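Data Card: Trollent Bin and Parts Collection
January
By Oona Hämäläinen, Trollent Parts Handling Group

Summary

The Trollent Bin and Parts Collection documents the arrangement of plain workshop parts in open metal bins. It was prepared by the parts handling group at Trollent for staff who design storage, plan bin layouts, or write instructions for the picking area. The collection consists of 268 still images, one text record per image, and a short table of part names. This card describes what the records contain, how the parts and bins were prepared, and the limits within which the material should be used.

The current release is version 2. It replaces the first release in full, and users who hold copies of the earlier files are asked to delete them. Part names changed between the two releases, and the records cannot be merged.

Contents of the Release

images/ – 268 still images in color
records/ – one plain text record for each image
parts.csv – the table of part names and short descriptions
layouts.txt – notes on the 40 layouts
CHANGES.txt – changes from the first release

Each record gives the layout number, the names of the parts in the bin, and a free text note on how the parts rest against one another and against the bin. The note is written in ordinary sentences. Records do not contain measurements of position. Users who need them should make their own from the images and should state that they have done so.

The Parts

The parts are simple solid shapes, chosen so that their outlines remain recognizable when one lies against another. They fall into two families. Blocks are rectangular and are listed in the table by color. Tees have a long bar joined to a crossbar, and are also listed by color. Where a part has a rounded end, the table notes this, as rounded ends tend to be confused with the corners of nearby blocks when records are written quickly.

Parts were wiped with a dry cloth at the start of each layout. Parts with chips or deep marks were kept in use, and the table has a column for wear. Parts withdrawn after the first release are not listed.

The Bins

All layouts use open bins with sloping sides. The slope matters to the records: a part that touches a wall may rest at an angle, and a note that says only "against the wall" does not tell the reader whether it is flat on the floor. Writers were therefore asked to name the surface under the part first and any wall second.

The bins had been in service at the Sandberg site before they were assigned to this work, and they were not repainted. Scratches, worn coating, and bright patches appear throughout the collection. Halina Gajewski, who reviewed the first release, found that worn metal was twice entered in the records as a separate part. The text guide now includes a section on surface wear, and all records were read again with that section in hand.

Layouts

A layout is one arrangement of parts in one bin. The 40 layouts were planned on paper by Tumaini Obura and set out by hand. They include parts lying apart, parts lying side by side, and parts resting partly on one another. Dark parts on gray metal make up a large share of the total, in keeping with the stock held at Sandberg.

Layouts with a single part are included for reference only. They are marked "single" in the notes and should be left out of any comparison of crowded bins.

Sample Image

The sample below belongs to the side by side group. Its record lists two blocks and one tee. The record names the tee first, then the block that lies along its long bar at the same angle, and last the block at the front left, which is entered as parallel to the front wall.
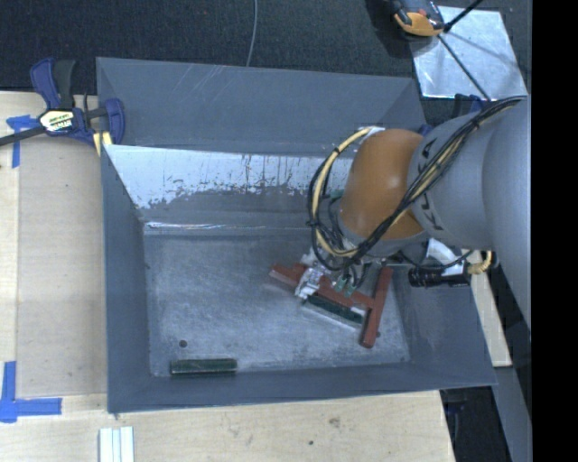 Sample from the side by side group: dark green blocks and a reddish-brown tee in a gray metal bin.

Writers should note the small round hole in the bin floor near the front left block. Holes are features of the bin and are never entered as parts. The same applies to the worn strip along the back wall.

Review of Records

Each record was written by one person and read by a second. Where the two disagreed, the record was returned to the writer with a comment. In the present release 65 records were returned at least once, most of them over the choice between "touching" and "close to." The guide now advises "close to" wherever contact cannot be seen plainly in the image.

Limits of Use

The collection covers a narrow range of parts and a single style of bin. It should not be used to judge storage for soft goods, bagged items, or parts with moving pieces. Color names are those of the part table and were not checked against a color standard – users who need exact values should not rely on them.

Questions and Corrections

Corrections to records should be sent to Santeri Väisänen with the image number and the proposed wording. They are reviewed on Wednesday and listed in CHANGES.txt. Requests for the layout sheets should be addressed to Heikki Mäkelä.

Related items
Text Guide for Bin Records, version 2
Dokow Shelf Labels: Data Card
Plulto Small Parts Table
Sandberg Bin Inspection Notes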